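Household robots still struggle with the small stuff, Luton trial suggests

2nd February

If you were hoping to hand the chores to a machine this year, keep your sponge. A trial in Luton that set out to see whether a two-armed robot could tidy a tabletop has reported its first results, and they fall well short of the sales talk.

The trial is run by Urkatix, a small firm that tests automation equipment for retailers and landlords before they spend money on it. Since October its staff have been giving a robot the sort of job most people do without thinking: pick up the things left lying on a table and put each one where it belongs. The firm says the machine finished the full job without help in 7 of 16 attempts. In the rest, a person had to step in at least once.
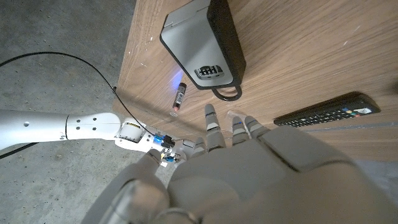
A robotic hand at the table in Luton, with a combination lockbox, a labeled vial and a TV remote within reach.

Siamak Karimi, who leads the trial, defended the numbers. He said the robot was given no fixed positions to work from and that the items were moved between attempts. "A factory arm would score a hundred percent on this if you bolted everything down," he said. "Your kitchen is not bolted down."

He has a point, but it is one the industry has been making for years. Demonstration videos tend to show a robot folding one towel or loading one cup, and they seldom say how many tries it took. Urkatix at least counts its failures, and it has published them alongside the successes.

The most common problem was grip. Small items slipped when the fingers closed, or were nudged out of reach before the hand got a hold on them. Flat items were the next worst. People slide a flat thing to the edge of a table and catch it as it comes off, and the robot was never taught to do that. Six of the failed attempts ended with something on the floor.

Then there is speed. The average successful attempt took 500 seconds, a little over eight minutes, for a job that Karimi admits he can do himself in less than one. He expects that figure to drop. He would not say by how much, or by when. 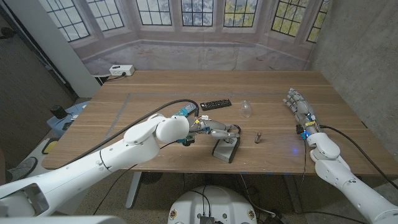 Shops and care homes are the buyers that robot makers talk about most, and both would ask a lot more of a machine than this. A stockroom shelf can hold dozens of shapes and sizes in a space barely wider than an arm. The Luton table is a gentle test by comparison, with a work area marked out in thin gray tape, two arms coming in from opposite sides and plenty of bare wood between the items. Cables run along both arms, and a machine with wiring like that would need a good deal of care around a toddler or a dog. Nothing in the test so far involves a drawer, a door or a person walking through.

Uwe Teuber, a former store manager who now advises shop owners on equipment, read the report and was not moved by it. "I've had a salesman tell me every year that the robot will be stacking my shelves next year," he said. "What I want to know is who gets called when it drops a jar at six in the morning, and what that call costs me."

Teuber said he tells clients to hold off on anything with fingers and look at dull machines first, such as floor scrubbers and label printers. Those do one job and a shop can work out what they save. His own client Reinholz, a chain of hardware stores, looked at a two-armed system last fall and passed.

Karimi does not entirely disagree. He said nobody should be signing purchase orders on the strength of his trial, and that a robot that needs watching all day is only moving the work from one person to another. But he argued that the failures are getting less silly. Early on the hands would close on empty air and carry nothing across the table with great care — that has mostly stopped, he said.

The next stage will bring in Nullik, a software company that says its control program can recover from a bad grip without starting the whole job over. Urkatix plans to run the same test again with the new program and publish both sets of results. No price has been put on the system, and the firm has not said when a version might be tried in a real home.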